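Informe de avance al financiador – Evaluación del kit de manipulación Cuvarton
Periodo de agosto al 10 de noviembre 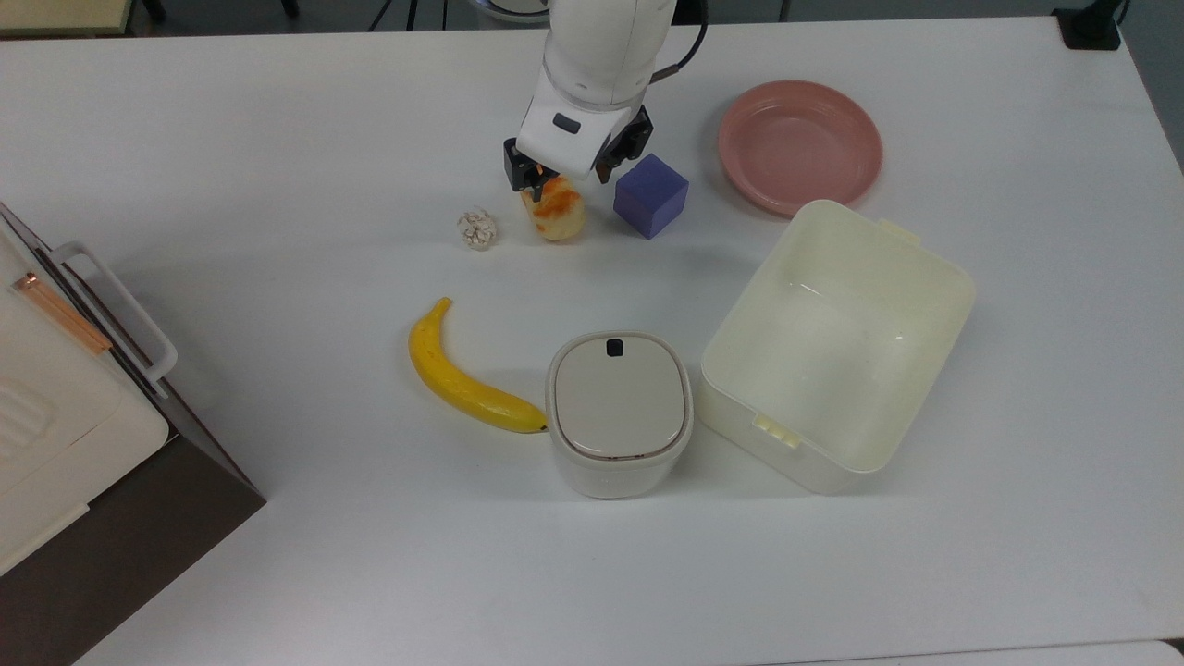
Femi Nwachukwu nos pidió por escrito que este informe hablara menos de los casos bonitos y más de lo que cuesta mantener el kit en marcha, porque de eso depende la decisión de compra. Hemos intentado seguir su petición y por eso el orden de los apartados es diferente al del informe anterior.

1. Qué se evalúa

El kit Cuvarton se ofrece como paquete: el brazo con su pinza de dos dedos, el programa de control, las plantillas de tareas y un contrato de asistencia. Lo suministra Grestov, y la asistencia en remoto la da Okeke. Nuestro encargo es decir si un taller pequeño, sin ingeniero propio, puede instalarlo y usarlo para tareas sencillas de coger y colocar.

2. Trabajo realizado

La instalación quedó terminada en agosto. El manual está bien ordenado, pero la parte de calibración supone conocimientos que el usuario previsto no tiene. Hemos escrito una guía corta en español que la sustituye y la enviamos a Grestov, que aceptó revisarla.

Desde entonces trabajamos sobre la mesa blanca con objetos de formas distintas. El melocotón artificial es el objeto de referencia: es pequeño y redondo, y queremos saber si los dedos lo toman también cuando tiene otra pieza casi pegada, como el cubo morado. El plátano de juguete nos interesa por la curva, que obliga a elegir bien el punto de agarre.

En total hicimos 114 intentos registrados. No damos todavía el porcentaje de éxito, ya que una parte de los registros se guardó con la versión antigua del programa y hay que revisarlos a mano. Levente Kozma lleva esta revisión y espera cerrarla antes del próximo informe.

3. Incidencias

Hubo tres paradas que necesitaron llamar a la asistencia. En la primera, el brazo no volvía a su posición inicial después de una actualización. La segunda fue un error de licencia. La última está sin explicar: el programa dejó de responder y al reiniciar todo funcionó con normalidad. Okeke contestó siempre dentro del plazo del contrato, aunque las respuestas llegan en inglés y eso para nuestro usuario es un problema real.

También hemos notado que las plantillas de tareas no se dejan copiar de un proyecto a otro. Cada vez hay que crearlas de nuevo. Lo hemos pedido como mejora – sin fecha por el momento.

4. Comparación con Utov

La comparación con el kit Utov, prevista en el plan, lleva retraso. El proveedor nos prestará una unidad, pero falta firmar el acuerdo de préstamo. Si no está firmado a final de mes, proponemos comparar solamente la documentación y los precios, y dejar las pruebas físicas para la fase siguiente.

5. Gastos y peticiones

El gasto está dentro de lo aprobado. Pedimos autorización para dos cambios: pasar la partida de viajes, que no se ha usado, a un segundo juego de dedos para la pinza, y ampliar el contrato de asistencia hasta el final de la evaluación. Las ofertas van en el anexo.

Quedamos a la espera de su respuesta sobre el punto 5 para hacer el pedido a Grestov.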